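Lurimer five-finger hand – anyone running one day to day?

Forum: End effectors and grippers
Thread started Jun 20, 2019

tinplate_ab
Our lab has a quote in for the Lurimer hand, right side, with the Utano wrist adapter. Before I sign off I would like to hear from people who have it on an arm. The data sheet covers payload and bus speed and not much else. Mostly I want to know:
– how well the thumb holds position under side load
– what the fingertip lights are tied to, and whether they can be dimmed
– how long the Utano adapter takes to swap
Use case is tabletop pick and place of mixed household items. Nothing heavy.

grommet167
We have had ours since May. Thumb rotation is the best part of it. There is very little play in the joint and it goes back to the same spot after a power cycle. Side load is fine for anything you would hold at a kitchen bench. I would not lever with it.

The fingers are a different matter. Out of the box the two outer ones closed faster than the middle pair and we had to retune. Took an afternoon. The manual covers it in one paragraph and the parameter name printed there does not match the one in the software.

slowservo
Did you update before tuning? The parameter was renamed in firmware 3 and the manual is still the old one. On 3 the closing speeds were matched on both of ours with no tuning at all.

grommet167
Ours shipped with 2. Fair point. I would still call it a fault if a new hand arrives on old firmware with a manual for neither.

padlock_nw
Adapter swap: four bolts and one connector. The bolts are easy. The connector sits behind the flange and you need small fingers or long pliers. Allow 20 minutes the first time. If you plan to change hands every day, look at the Essien quick-change plate. It adds length to the wrist, so redo your reach checks.

tinplate_ab
Thanks. We would change hands once a month at most, so I can live with the pliers. Anyone on the lights?

slowservo
They are status lights, one per digit. Blue is drive enabled on our firmware. You can dim them in the config file but you can't set each one on its own. For grasp work by itself they don't matter. For anything with a camera they do, see below.

benchmark_kettle
I will disagree with the general tone here. We ran the Lurimer beside a Vinness two-jaw gripper on the same set of objects and the Vinness dropped less, cost less and needed no tuning. For mixed household items on a flat table, two jaws and decent pads will do most of the job. Five fingers means a lot more joints to service. What are you going to do with it that two jaws can't?

tinplate_ab
Handles, tools with triggers, and regrasping without putting the item down. Also the colour of the money – the grant line says anthropomorphic hand.

benchmark_kettle
Then the last reason is the real one and you should buy it. I would still keep a two-jaw on the shelf.

grommet167
Kettle's numbers were for picking only, if I remember the other thread. We do regrasping and a two-jaw was no use to us for it.

benchmark_kettle
Picking only, correct. No argument on regrasping.

slowservo
Back to the lights. What the wrist camera gets on our setup, fingers up, all five tips on: 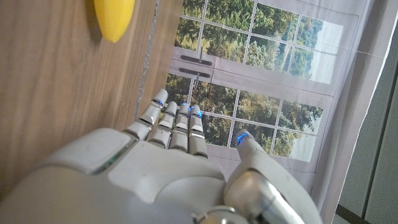
Notes on using the hand with a wrist camera

1. The hand takes up a lot of the view. The back of it is wide, and anything low and close to the palm will be hidden. Plan the approach so the target stays out past the fingertips until late in the move.

2. The shells are light coloured and the knuckles are bright metal. Highlights on the knuckles upset our segmentation more than the blue lights did. Fixed exposure helped. So did moving the overhead lamp off centre.

3. Turn the tip lights down before you calibrate colour. We set ours to the lowest step and left them there.

4. Keep the thumb open on approach. The gap between thumb and fingers is useful viewing space and you lose it as soon as you pre-shape.

padlock_nw
Agree with 1 and 2. I would argue with 4. An open thumb catches on things in clutter. We pre-shape early and rely on a second, fixed camera for the last part of the reach.

slowservo
If you have a second camera, sure. We only have the wrist one. In clutter I would probably do the same as you.

tinplate_ab
We have a fixed camera over the bench already, so I can try both. Going ahead with the order. I have asked the vendor to confirm firmware 3 in writing and to send the current manual, and I added one set of spare fingertip covers.

grommet167
Get two sets. The covers mark easily and ours took weeks to arrive when we reordered.

tinplate_ab
Changed to two. Will post tuning values once it is on the arm.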